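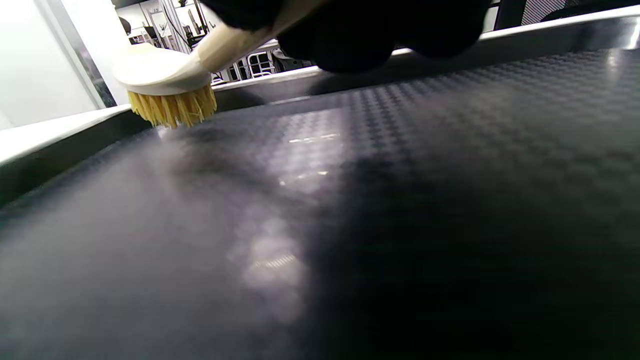
Pudbridge Plant Uses is a table of remembered uses of wild and garden plants, taken from talks with older residents of Pudbridge and the farms along the Comero road. Each row holds one use of one plant by one speaker. Uses are sorted by the thing made or the job done, so a scrub brush like the one in the black glove, with its long handle and tuft of yellow bristles, would go under "brush, scrubbing" whatever the bristles were made of. Food, medicine, dye, cordage and play have their own codes, listed in codes.txt.

Contents

plants.csv: one row per plant, with the local name, the usual English name and the Latin name where we are sure of it
uses.csv: 400 rows, one per use
speakers.csv: 24 rows, with decade of birth and side of the river only
codes.txt: the list of use codes
notes/: typed notes from the talks, in the order they were held
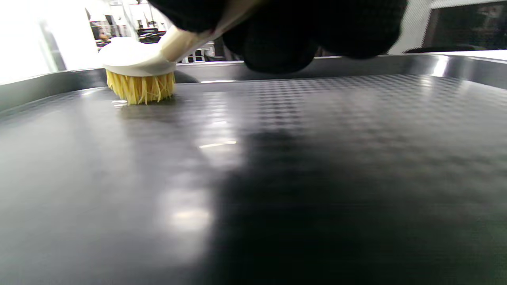

How the records were made

Idrisa Laizer held the talks in people's homes or at the Urquhart reading room. Speakers were shown pressed plants and asked what they called them and what they or their parents did with them. Nothing was recorded on tape. Notes were read back to the speaker at the end and corrected on the spot, and crossings-out are kept in the typed versions inside square brackets.

Local names are spelt as the speaker wanted them spelt. This gives several spellings for some plants (dock has the most) and we have left them alone. The column name_std has a single spelling for sorting. It was picked by us and has no standing in the village.

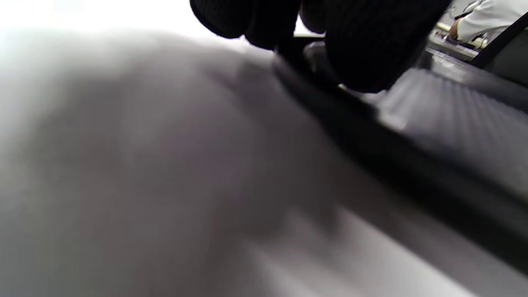

Seven plants could not be matched to a Latin name. They are marked "unmatched" and should not be merged with anything else, even where the local name looks close. "Saton broom" in particular was used by different families for different shrubs.

Known gaps

Speakers from the west side of the river are few. Fungi and seaweed were left out. Medicine uses are given as they were told to us and none has been checked, so please don't treat them as advice.
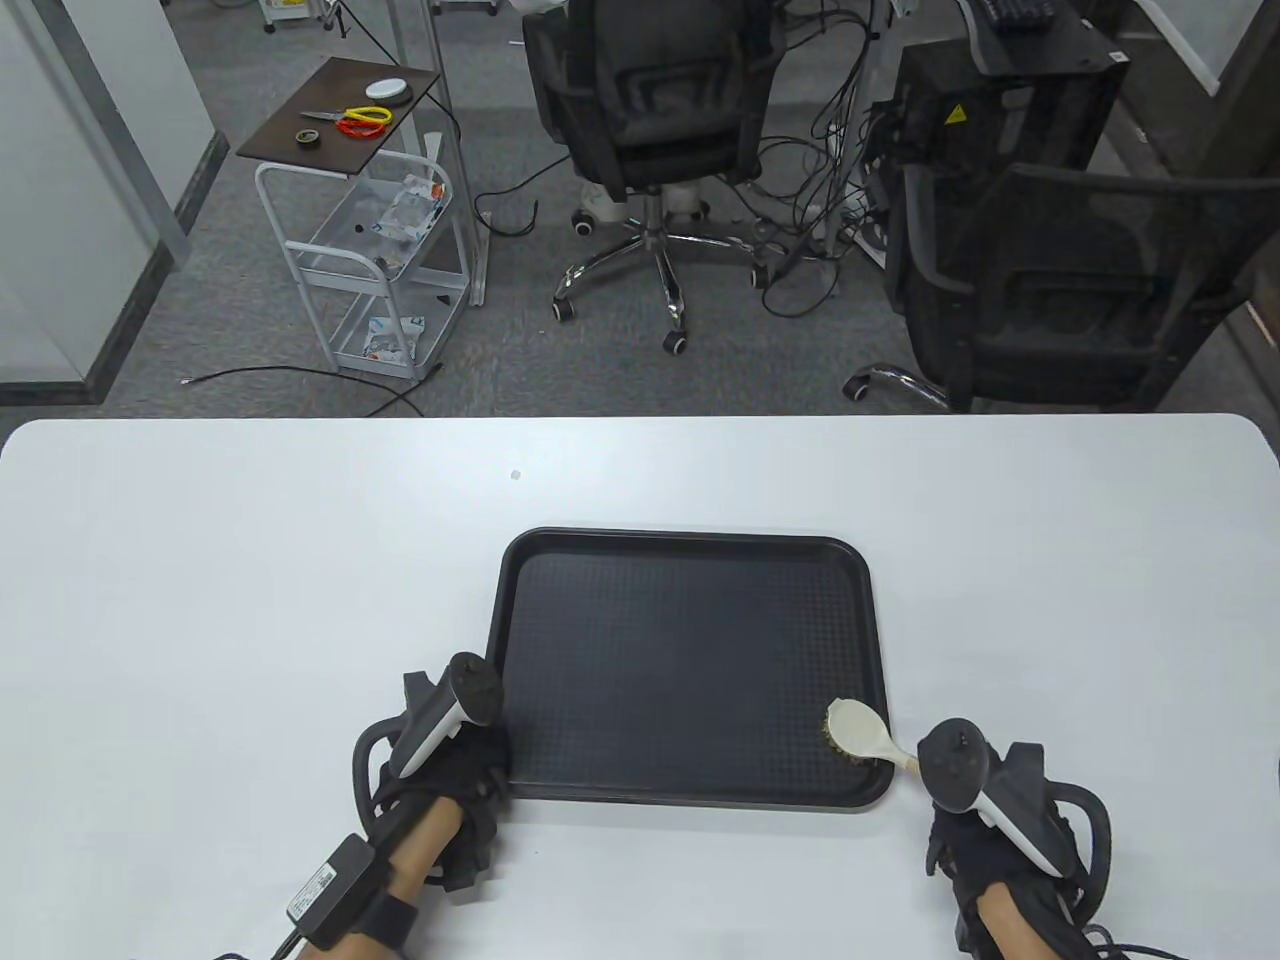
In uses.csv, 94 rows have no date. Where a speaker said "before the war" or "when the mill was going", those words are in the column when_said and the year column is blank.

Use and credit

Free to use for teaching and study. For anything sold, ask first. Please credit "the speakers of Pudbridge" before any of our names. A speaker may withdraw at any time, and their rows are taken out at the next release, so check that you have the latest copy.

Last changed 9th September. Next release planned for October, with the Saton notes added.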